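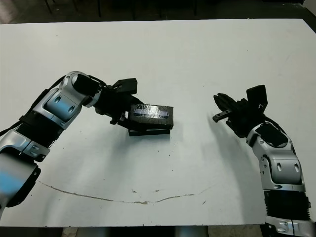

## Shared Workroom Meeting, February

Present: Hefin Skyrme (chair), Aled Vaughan (notes), one person each from the Gresta and Lougher groups. Demcombe sent word that they could not come.

Started at 4:05 p.m.

### 1. Notes from last time

Accepted with one change. The shelf brackets were paid for out of the Vekgate budget, not the general one. Aled to fix the file copy.

### 2. The white table

Hefin said the table is staying where it is through the end of the spring. Moving it to the window side was looked at again. The glare there is worse in the afternoon and the floor slopes, so the legs would need shims. Left alone for now.

Cleaning: plain water and a soft cloth only. Someone used a scouring pad in January and there is a dull patch near one corner. Aled has taken the pads out of the sink cupboard. If something sticky will not come off, leave a note and he will deal with it.

Lougher asked if the top could be covered with paper during longer jobs. Agreed, as long as the paper is taken up the same day. No tape directly on the surface.

### 3. Labels and tape

Long discussion. The present habit is a small label with clear tape wrapped over it, as on the black block. Gresta likes this because the labels stay put. Lougher finds the shiny tape hard to read through under the ceiling lights and would like matte tape.

Aled had prices for matte tape. A case comes to $369 from the usual supplier, or $257 if we take the narrower width. Hefin thought the narrower width would be fine for small items but would need two passes on anything larger. Gresta pointed out that we still have almost 200 blank labels from the last order and they are the wide kind.

Decided:

- Finish the clear tape already on the shelf.
- Order the narrower matte tape after that.
- Items already labeled stay as they are unless the label can't be read.
- Dark items get a pale label with dark writing when they are next relabeled.

Gresta asked for it to be noted that they would have preferred the wider tape.

### 4. Storage of the small items

The bins under the bench are full again. Part of this is Demcombe's packing material, which was supposed to go back in the fall. Hefin will write to them and ask for it to be picked up before the next meeting.

Lougher offered 3 stacking trays they no longer use. Accepted. Aled to find out if they fit on the lower shelf before anyone carries them over.

Items left on the table at the end of the day should go back to their own bin. If you don't know which bin, use the tray by the door.

### 5. Lights

The second row of ceiling lights flickers when first switched on. Reported to the building office and waiting for a reply. Gresta has a desk lamp that can be borrowed.

### 6. Other business

The sign-up sheet has moved from the door to the side of the cupboard. The old one still has bookings on it, and Aled will copy them across.

Key for the tall cabinet is missing. Please check your pockets.

### Actions

- Hefin: write to Demcombe about the packing material; chase the building office about the lights.
- Aled: correct the last notes; measure the lower shelf; copy the bookings; order tape when the clear runs out.
- Lougher: hold the trays until Aled has measured.

Ended at 4:50 p.m. Next meeting in March, same room.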